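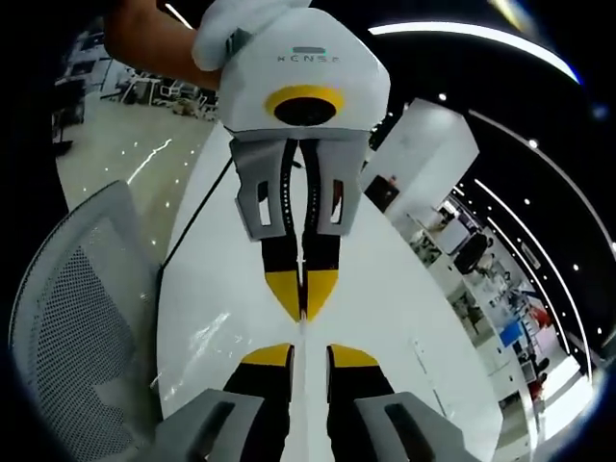
Published 2024-02-23 by the Troser workshop desk

How to fit and bed in new disc brake pads

New pads stop poorly until a thin, even layer of pad material has transferred to the rotor. The steps below cover a two-piston hydraulic caliper with top-loading pads. Mechanical calipers need the cable slackened first and are dealt with on a separate page.

Tools and materials

Hex keys, a plastic tyre lever, clean lint-free cloth, isopropyl alcohol and a torque wrench that reads down to 2 Nm. Keep chain lube and spray polish well away from the bench.

Removing the old pads

Take out the wheel. Straighten and withdraw the split pin, or unscrew the retaining bolt if the caliper has one. Lift the pads out together with the spring. If there is less than 1 mm of material on either backing plate, both pads are finished. Do not touch the brake lever while the caliper is empty.

Resetting the pistons

Wipe the exposed piston sides with alcohol. Press each piston back with the flat of the tyre lever, keeping it square to the bore. Metal tools chip ceramic pistons. If one will not move, check whether the system has been overfilled – on older Clokatska levers this is the usual cause, and a little fluid has to be let out at the lever port.

Fitting

Clean the rotor on both faces. Place the spring between the new pads, squeeze the assembly and slide it in until the holes line up. Refit the pin and bend its ends, or tighten the retaining bolt to the maker's figure. Refit the wheel, then pump the lever until it goes firm.

Loosen the two caliper mounting bolts, hold the lever on, and tighten them alternately to 8 Nm. Spin the wheel. A faint, regular rub normally means a bent rotor; a constant one means the caliper is off centre.

Bedding in

Use a flat, dry road with no traffic. Ride up to 35 km/h, brake firmly to walking pace without locking the wheel, and release. Repeat twenty times for each brake. Let the rotor cool before the next ride.

Sintered pads such as the Bikex Sun take longer than resin ones and may squeal for the first few rides. Check thickness again at 3000 km, or sooner after a wet winter.

Last updated: April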